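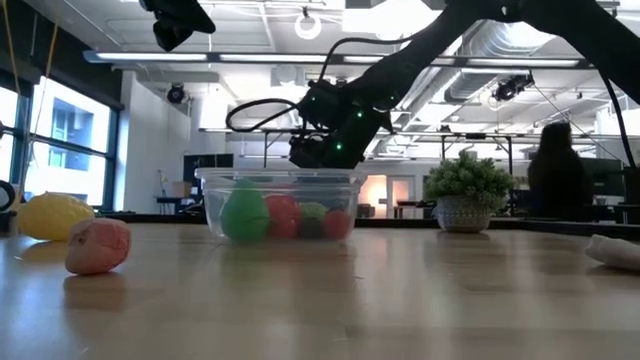
Good evening. I've been asked to talk about how Rodica Tănase went from singing in a bakery to making three records under the name Malalau, and I have 12 minutes, so I'll keep to the early part. She was born in Pomcombe, the youngest of 4 children, and her mother sang in a church choir on the east side of town. When she tells people how she arranges a song, she talks about a clear plastic box with toy food in it, something like a green pear and a few red pieces. You can see every piece through the wall, and you can still tell which one is tucked behind the others. She wants her backing vocals to work that way. Keep that in mind for the second clip.

Childhood. The family moved twice before she was ten. Her brother Marius had a keyboard with two dead keys, and her first songs leave those notes out. She has kept one of them, "Side Street," in the set, and she still plays it without the two notes. Marius Anghel is a half brother, so the names are different. People ask.

School years. She joined the choir late and was put with the altos. Corina Jitaru taught music there and let students use the practice room until the building closed. Rodica recorded on a phone propped against a music stand. None of those recordings were released. I've heard two and they are mostly piano.

Play clip one here. Stop it after the first chorus.

The bakery. She worked the early shift at Wegener for two years after school. She sang while she loaded trays, and a customer, Alina Munteanu, asked whether she had anything written down. Alina was booking a small room called Nukska at the time. The first show was in June, on a weeknight, third on the bill. She played five songs and forgot the words to one of them.

I was at that show. The sound was poor and the room was too warm, but people stopped talking during the last song – that was "Pomcombe Road," which became the first single.

The first record. Recorded at Nukska during the day, when the room was closed. Ruxandra Radu produced it and played bass. They had no drummer, so the percussion is hand claps and a suitcase. The first pressing was 1755 copies, paid for partly by Alina and partly out of Rodica's wages. A second pressing brought it to 2425 in all. There hasn't been a third. If you own one with the title misspelled on the spine, it's from the first run.

Play clip two. Ask people to listen for the third voice, the low one. It comes in on the second verse and stays under the lead until the end. All three voices are Rodica. Ruxandra wanted a guest singer for it and they argued about that for a week.

After the record. She left the bakery and toured in Marius's car, mostly towns within a day's drive. Skip this part if we're running behind – the tour stories are in the handout.

Questions. Someone will ask what Malalau means. It was the family's word for a mess in the kitchen. Someone will also ask about the fourth record. She is writing it now and there is no release date.

Thank Corina for the loan of the piano. Leave "Side Street" playing while people get their coats.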